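Project Report: The Shared Snack Table
Design for Everyday Spaces, Unit 2

So my project ended up being about snacks, and I'm not sorry! I wanted to find out if people in our Fallix study lounge would tidy up after themselves if you gave them one basket and no rules at all. My first plan had labels, a color chart and a sign-up sheet (I spent a whole evening on the color chart, sigh), and my advisor crossed out all of it except the basket.

I ran it for 14 days in August. Groceries went along the back of the table in a row, and the basket went in front for whatever you wanted to carry to your desk. Flat boxes were a pain from the start because they lean on everything, and tall bottles tip unless they have a side to rest against. I tried them in the middle first and then gave up and let them lean, which worked way better.

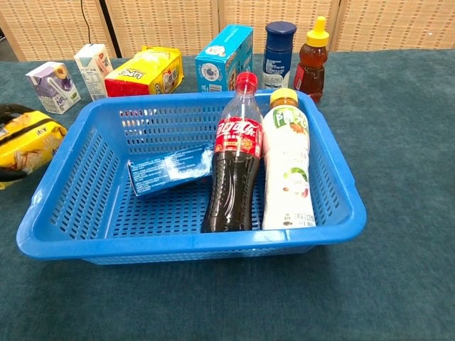
Figure 1. Blue basket with a cola, a second bottle and a flattened box, groceries lined up behind.

The slots in the sides turned out to be handy because you can peek at what's in there without digging. What I'd change is the size. Two bottles and a box already feel like plenty, and people kept going back for a second trip and then leaving stuff on the table. Next time I'd like to try a deeper basket, and maybe move the cartons to their own shelf so the row doesn't get so long. My notes from both weeks are in Appendix 2.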